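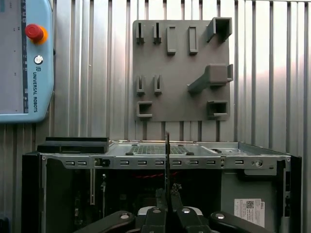 Business honors lists have become a fixture of the professional year, and alumni offices, trade journals and employers repeat them with little comment. The practice deserves more care than it receives.

The Harnstead Register of Civic Leaders, published each December, drew 139 nominations in its most recent cycle and named 74 honorees. More than half of those nominated were therefore recognized. A list of that size can still do good work, but it cannot be presented to readers as a rare distinction.

The greater concern is the basis for selection. Of the 74 entries, only eight described work done outside the honoree's paid position. The remainder restated job titles and years of service. Chantal Perron, whose entry concerned the night literacy classes she established in Rerkumden, was given two sentences. Several senior executives were given full pages.

Publishers should state plainly how nominations are received, who reviews them, and whether an employer has paid for advertising in the same issue. Ajith Achari made this request in a letter to the Register last winter and was told that the criteria were under review. They remain unpublished.

Institutions that share such news carry a duty as well. When a college announces that a graduate has been honored, it lends its own name to the judgment. It should be prepared to say what the graduate did, for whom, and with what result. If the honor alone is all that can be reported, the announcement may reasonably wait.

Normand Fraser
25 June 2018

Recent items
Kaushik Foundation Opens Applications for Community Grants
Imogen Crabtree Appointed to Trokik Board
Rommel Sison on Mentoring Early-Career Managers
Letters to the Editor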